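Kostier Allotment Soil Records

Version 2 of the data card, 4 October 2024

What this is

A table of soil readings taken on allotment plots in and near Kostier, with the notes that plot holders wrote when they handed in their samples. It was put together for gardeners who wanted to know whether their ground needed lime, and it has since been tidied so that other people can use it.

The set has 300 rows. Each row is one sample from one plot. 292 of them have a full set of readings; the other eight have a pH value and nothing else, as the bags held too little soil for the remaining tests. Those rows are kept, with the missing cells left blank.

Files

soil.csv — the readings, one sample per row
notes.csv — what the plot holder wrote, joined to soil.csv by sample_id
sites.csv — one row per site, with slope, past use and water supply
CHANGES.txt — corrections made after the first release

All files are UTF-8 with commas as separators. Place names such as Šťastný will look wrong if you open the files in a spreadsheet set to an older encoding. Import them and choose UTF-8 by hand.

Columns in soil.csv

sample_id: a letter for the site and a three-figure number
site: Bemov, Šťastný or Zakness
depth_cm: depth the sample was taken from, nearly always 15
ph: measured in water, one decimal place
p_index, k_index: phosphorus and potassium, given as whole-number indices
organic_pct: organic matter by loss on ignition
texture: judged by hand, using the short list in notes.csv
limed: yes, no or unknown, for the two years before sampling

How the samples were taken

Plot holders were given a sheet of instructions and a bag. They were asked to walk a W across the main bed, take a small core at each turn and at both ends, mix the cores in a clean bucket and fill the bag to the line. Compost heaps, paths and the ground under bonfires were to be avoided. Samples were air-dried indoors, crushed and passed through a 2 mm sieve before testing.

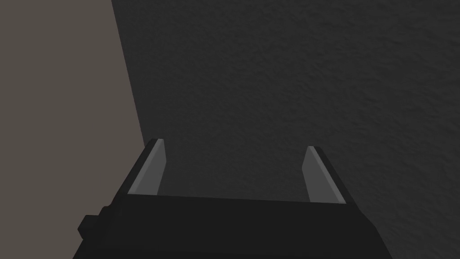
Readings for pH were taken twice and the mean recorded. Where the two differed by more than 0.3 the sample was stirred and read again, and the third value was used on its own. The column ph_repeat marks these.

Texture is the weakest column. It was judged by rolling damp soil between the fingers, and different people draw the line between sandy loam and loam in different places. Use it to sort plots into light and heavy ground and not much more.

Known problems

Most of the Zakness samples came in during December, after a wet spell, and the potassium figures there look low next to the other two sites. We have not adjusted them.

Site B has 28 samples with limed set to unknown. The plots had changed hands and the new holders could not say.

Raised beds were not recorded separately in the first release. There is now a raised column, filled in from the notes where they mention it — a blank means we don't know.

Privacy

Plot numbers and holders' names have been taken out. The notes were read through and anything that pointed to a particular person was cut, with the cut marked by three dots in square brackets.

Use

Free to use and change for any purpose, with a credit to the Kostier Allotment Soil Records. The figures describe the plots at the time of sampling and should not be used to set lime rates for a plot today. Corrections are welcome; please give the sample_id and the column.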